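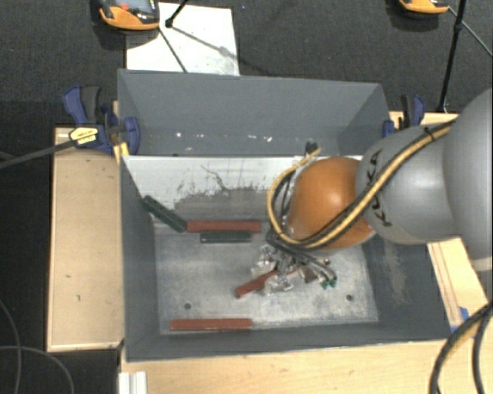
Data catalogue

A data catalogue is an organised list of the data sets held by a business or public body. It records what each set contains, where it is stored, who looks after it and who may use it. The entries are known as metadata.

Early catalogues were kept by hand in spreadsheets. Later products, such as Tolov and Dritell, scan databases and fill in most fields automatically. A mid-sized firm may list around 200 sets, with up to 40 fields for each.

Catalogues are often used alongside a business glossary.

Last updated: 27/02/2025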